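Speaker notes: celebrity net worth pages and where the numbers come from
Girbridge, 3 April 2018

Slide 1. Title up, wait for the room to settle. 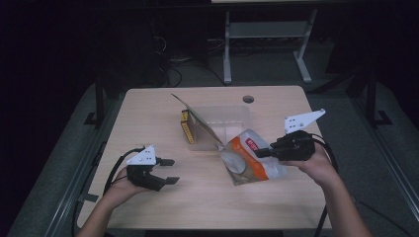 One reader of the draft wrote back that everyone knows these figures are made up, so why spend a talk on them? My reply: everyone says that, then repeats the figure at dinner. Read it out, take a show of hands on who has looked up an actor's fortune.

Slide 2. What we did. Took 281 profiles of working TV actors from Gullow, then looked for the same people on Sundora. Ask what a source would look like. A tax return? A divorce filing? A house sale, maybe. A house sale tells you a price. It does not tell you the mortgage.

Slide 3. Only 4 of the 281 pointed to any document at all. Let that sit. Two of those were old magazine interviews where the actor was joking.

Slide 4. Copying. Sundora had the same round number as Gullow again and again, typos in the biography included. I'm told this is "independent confirmation." I have my doubts.

Slide 5. The Kulkarni method — they do publish one, give them that. Salary per episode times episodes, plus "endorsements." No agent's cut, no tax, no rent, no years out of work. Go slowly here, people like this part.

Slide 6. Dead actors. The number often stays in place for years with the verb changed to "had." Was it ever checked against an estate? I found no sign of it.

Slide 7. What would change my mind: one site showing its sums for one person, start to finish. I asked in September. Still waiting.

Questions. If someone asks what the actors are really worth, say I don't know.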